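October 11, 2021

OK, evening thread on Zurkwood, for the people who asked where it went after April. It went into a simulator. Sorry it got quiet!

Quick catch-up if you're new: Zurkwood is my arm project at Brendamlow, the shared shop across the river. The goal is small and dumb. Pick up whatever gets dumped on the big table at the end of the night and put it back on its hook. Clamps, tape, ear muffs, respirators.

Clamps were easy. Tape rolls were fine once I put rubber on the fingers. Respirators have eaten my fall. They've got straps going everywhere, they never land the same way twice, and if you grab one by the harness the heavy part swings around and smacks the upright (and then everyone at the bandsaw turns and looks at you).

My own arm, Cocco, is still in pieces on the shelf. The elbow gearbox stripped and Drurkevance says the replacement ring gear is on backorder, no date. So the choice was sulk or simulate. I sulked for a weekend and then I simulated.

I'm using a Franka model in the sim because it loads clean and the joints behave. Cocco is shorter and a lot wobblier. The plan is to get the grasp picking right on the nice arm and then port it over, with a big fat tolerance on everything.

Setting up the room took me 7 evenings, which is embarrassing. Most of that was the light. I wanted one hard patch of light on the table and the rest dim, since that's what the late sun does to us at Brendamlow and it's what kept fooling my old camera setup. It kept finding edges in the shadow and trying to pick those up.

Renders from tonight:

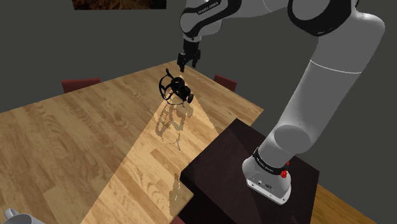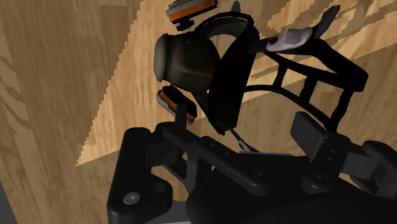
the respirator in that one, from close in

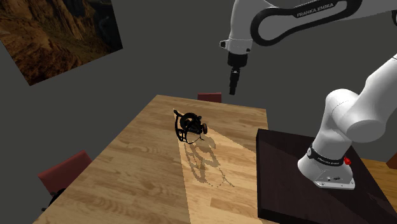 A reply already, from someone who runs a pick cell at work: forget the straps completely, find the hard center of the mask and only ever plan a grasp on that, then let the harness trail wherever it wants.

And yeah, I think that's right, and it's where I was slowly heading anyway. My first version scored every edge it could see as a place to grab. Straps are nearly all edge! So of course it loved the straps.

For the record, the strap-happy version got 1,208 tries in a batch over the weekend. I'm not going to post the success rate because I changed the friction halfway through like a fool and now the number doesn't mean a thing. I'll rerun it with one setting from start to finish.

What I could see from watching a bunch of the replays, though: there are 2 ways it goes bad. Either it pinches one strap and the whole mask rolls over and slides out, or a finger goes through a gap in the harness and comes up hooked. The hooked ones get logged as a success because the mask did leave the table. I have to fix that before I trust any of my own logs.

Fix I'm trying: after the lift, hold still, then check where the mask's center is compared to the palm. Too far off and it counts as a fail, doesn't matter how high it got. It's maybe ten lines of code and I've been putting it off for a month.

Also the straps in my sim are stiff. Real ones flop. I know, I know. A soft strap model makes every run crawl on my old desktop, so for now they're stiff and I'm pretending. If you've got a cheap trick for this – a chain of little links, something like that – please tell me, I'll try anything that doesn't need a new graphics card.

Somebody else asked if the shadow stuff matters in a sim when you could just read the object position straight out of it. Sure, you could, and I did for the early tests. But Cocco won't have that. Cocco will have one cheap depth camera on a bent bracket, so I want the grasp picker to only ever see what a camera would see, ugly shadows and all.

Still on the list for this round: longer fingertips, a slower close, the center check, moving the light between runs, turning the mask at random, a mug or some other clutter closer in, and the rerun with friction left alone. That makes 7 and I'd be happy with four of them.

The fingertips I can print at Brendamlow whether or not the gear shows up. I've got a version with a shallow curve in the pad that should sit better against something round. The first print had elephant foot so bad it wouldn't slide onto the mount, so I'm sanding that one down and leveling the bed before I start another.

Will add to this thread when the rerun is done. If Drurkevance emails me before then, you'll hear the yelling.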